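Journal > Work > The litter job

When I started at Astine I was on the early shift, which meant trays. You come in at half six, put the kettle on, and then you scoop. Every pen has at least one tray, the long-stay cats have two, and by the time you've done the whole cattery your tea is cold and your wrist is making a noise. I did that for years and I can't say I hated it (you get a lot of purring with your scooping) but I never met anyone who'd have fought to keep it.

So when the email came round in May saying Astine was going in with Rostoto on a litter robot, the staff room had two reactions. The first was cheering. The second, a few minutes later once people had put their toast down, was "hang on, which of us goes?" I was in both camps within the same cup of tea.

I said I'd write about how it's going, and a few of you have asked, so this is long and a bit all over the place. Sorry!

The short version is that the arms aren't anywhere near a cat yet. They live in the room at the end of the corridor, which we call Aoki after the firm that used to rent it (their name is still on the door), and I now spend my afternoons in there teaching them. I still do trays in the morning. So yes, some days I scoop for real until lunch and then spend the afternoon getting a robot to scoop. My dreams are very gritty.

Most people imagine teaching a robot means typing. I've not typed anything more complicated than my own login. You guide the arms through the job, the Bimotent software records what they did and what the cameras saw, and you do it again, and again, with things moved a few inches each time so it doesn't just learn one spot on the table. I started on plain picking-up practice, little objects that roll or tip, and I was dreadful. You've got fingers of your own that know when they're touching something, and then all of a sudden you've got none and you're judging it all by eye.

Small pink and black things lying on their side are my nemesis. You come down a whisker too far over and off it goes across the table.

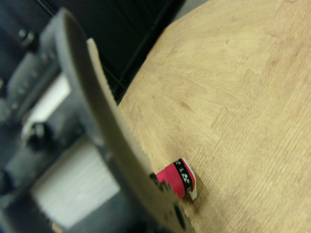 What a go looks like

One recorded attempt is called a go (Rostoto have a proper word for it but we all say go). The target when we started was 2000, which sounded like a lifetime, and then somebody upstairs decided it should be 4000. We were at 2771 when I left this afternoon. I only know because the number sits in the corner of the screen and you can't help looking.

What has surprised me is how much of the old job is in it. The Rostoto people are lovely and very clever, but the first time they set up a tray they'd levelled the litter off like a cricket pitch. No tray in the history of cats has looked like that. You want it lumpy, you want a deep end, you want it shoved up one side where some big tom has been trying to dig to Australia. You want the scoop left wherever the last person dumped it. I said all this in my second week, quite nervously, and they wrote it down! I've been telling new starters about litter for years and I don't think one of them ever wrote it down.

Then there's the way you hold a scoop. I had never once thought about it. You go in flat, lift, give it a little shake so the clean stuff drops through, and only then head for the bin. If you set off before the shake you leave a trail of grit all over everything, and guess who's sweeping. The arms will happily copy a trail of grit if that's what you show them, so I've had to become much tidier than I ever was at seven in the morning.

We use an ordinary tray, an ordinary scoop and a lidded bin with a liner in, and we get the bin open before we start. Lids are a later problem, I'm told.
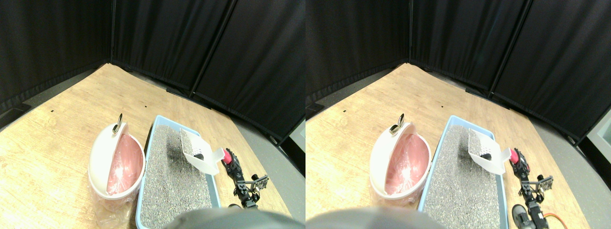 The slow part is the reset. After each go you put everything back, but differently, and check nothing's been knocked, and start again. On a good afternoon you get a rhythm going and it's quite peaceful with the curtains drawn and the radio on low. On a bad one you drop the scoop over and over and want to go home. I've asked for a better chair and been told it's on a list.

Now the bit my mum keeps asking about, which is whether I'm teaching a robot to take my job. I've gone back and forth on it. Management have said in writing that no hours will be cut on the cattery side while the trial runs, and I believe them as far as it goes. "While the trial runs" is doing a fair bit of work in that sentence though, and I said so at the meeting. I wasn't the only one.

What we asked for, and mostly got, was this. Anyone on earlies can train for the robot room, not only the ones who are handy with computers. The robot room pays the same as a senior shift. And if the arms do end up in the pens, the time saved goes on the cats first – grooming, playing, sitting with the shy ones – before anyone starts redoing the rota. The last one isn't in writing yet. We're still pushing.

There's something I'd miss, too, which I didn't expect. You learn a lot about a cat from its tray. I've picked up poorly ones before they'd gone off their food, just from scooping. I've raised it with Rostoto and they've said a person would still look at every tray before it was emptied, but looking in passing and scooping it yourself aren't the same. I want it sorted before we let anything loose on the real pens, and I've put that in the feedback book with my name on it.

Some of the others on earlies can't wait. One of them has a bad shoulder and has been off twice with it, and for her this could be the difference between staying and leaving. I think of her whenever I get grumpy about the whole business.

Next up is lids, then liners, which I'm dreading, as those bags fight me and I've got two working hands. There's a review when we reach 4000 and I'll write another one of these after it. If you've had something similar come in at your work, warehouse or kitchen or anywhere, leave a comment. I'd like to know what you asked for, and whether you got it in writing.

Recent posts
- Which slippers survive a cattery floor
- The 500 towel problem
- My second attempt at sourdough (worse)
- Packing up the old staff room
- What to bring when your cat comes to stay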